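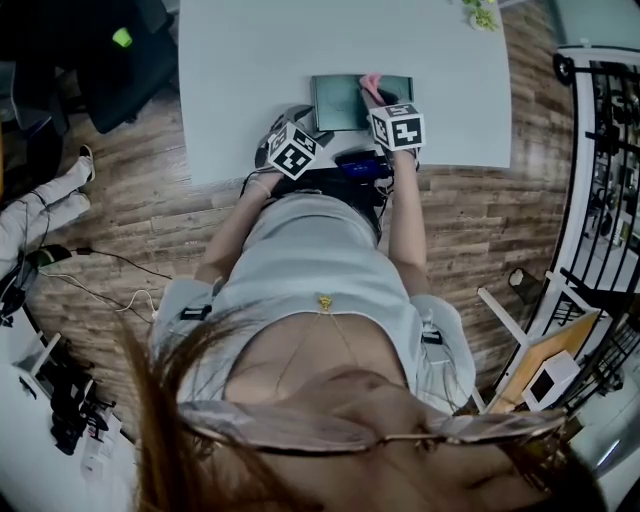
Page 2 of 11

Lultoneck Robotics Club – bench check, June 13, 2024

Wrist cubes: OK, one on each wrist, patterns facing up where I could see them.

Cables on bench: passable. Thin black ones trail down towards the lap, so mind them when you stand up!

Cables on floor: FAIL. Black leads across the planks again, adapter too (I wrote this up in May). Tape, please.

Tabletop: good – plant's up the far end, lots of bare space.

Rack: didn't get to it, sorry. Harish Vashisht has the key to the Isterik cupboard if you need more tape.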